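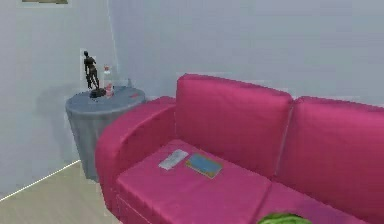 The Skoltholm folding table from Østergaard arrived at our house in July, and we have eaten almost every dinner on it since then. I wanted an outdoor table with some colour, because our deck is grey, the fence is grey and the neighbour's garage is also grey. My taste goes more in the direction of a magenta-pink sofa with a thick, rounded armrest, and I am not ashamed of it. The table comes in mustard, sea green and a red they call Lingon. I took the Lingon.

It has a steel frame with a powder coating and a top made of Granura, which is a pressed stone material. The top is 146 centimetres long. For us four people it is comfortable, and a fifth person can sit at the end if he accepts to have a table leg between his knees.

## Putting it together

The legs come separately and you must screw them on. The instructions say one person can do it. I could not. The top is heavy and it wants to slide when you turn it over, so I asked my neighbour Wyn Mathias to hold the other side. We needed 90 minutes, and a part of this was looking for a bolt which was still inside the cardboard. The hex key in the box is soft metal and its corners became round before the last leg. Use your own one if you have it.

## Daily use

I like the surface very much. Tomato sauce, coffee and sunscreen came off with a wet cloth. Blueberries left a faint mark that stayed for two days and then I could not find it any more. In full sun the red top gets hot, too hot to rest your arms on at noon, so you will want an umbrella. The hole in the centre fits our old pole, but there is no cap to close it when the umbrella is away, and crumbs fall through on your feet.

The folding is the weak point. Both ends go down on hinges, and the left one on mine is stiff. I wrote to the shop, Culine, and got a polite answer from Vibeke Ásgeirsdóttir, who sent me two new hinges without charge. They arrived on 7th August. I changed the left one the same evening and it moves better – still not smoothly, but I don't have to kick it.

## The price

I paid 1,500 dollars, delivery included. This is a lot for a table which lives outside. The paint has one chip near the foot, and it was my own fault with the barbecue. A small bottle of touch-up paint would be welcome at this price, but they don't sell it.

I give it 4 stars out of five. The missing one is for the hinges and the hex key. If you don't need the folding, look at the fixed version – it has the same top and the same colours.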